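Seating and pitch at the Trellau

Spent the evening in the side balcony of the Trellau for the Dalitz string program, and I want to put down some notes on the acoustics while I still remember them. The hall holds 300 in the main block. The reverberation is short for the volume, and with a full house it gets shorter still. Low strings suffer first. In the opening piece the cello line was audible as rhythm but had very little body behind it.

The second half was better. The players had moved their chairs back by 2 meters, close to the rear wall, and the bass response changed at once.
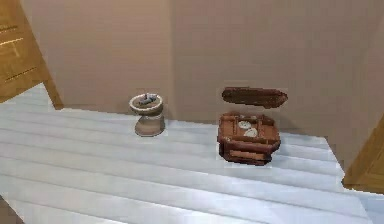 Rear reflections arrive early enough to fuse with the direct sound, and the ear reads the sum as a louder, fuller instrument. The effect depends on distance. Think of the small brown vessel up there, standing close to the back wall: a cello in that position gets support from the wall, and the same cello at the front edge of the platform gets almost none. The cost is some loss of detail in fast passages. I heard it in the finale of the Clunier quartet, where the sixteenth notes in the viola ran together.

Tempo was the other matter. The slow movement is marked at 91 in the score I own, and the group took it well under that. In a dry room a slow tempo exposes the gap between bow changes. They covered it with vibrato, more than I like, though the intonation held up.

I would still pick the balcony over row F. The balance between the two violins is more even there, and the ventilation noise is lower.
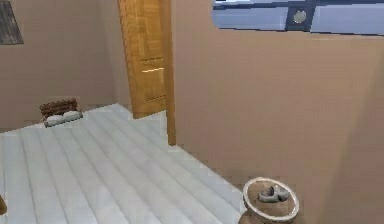
Papadakis wrote in to disagree about the tempo: the older parts have no metronome mark at all, the 91 was put in by a later editor, and the group had every right to ignore it. Fair point. My copy is the later edition and gives no source for the number. I have asked for a look at the older parts and will compare the bowings too, mainly in the trio section, where mine has slurs across the bar line that the second violin did not play.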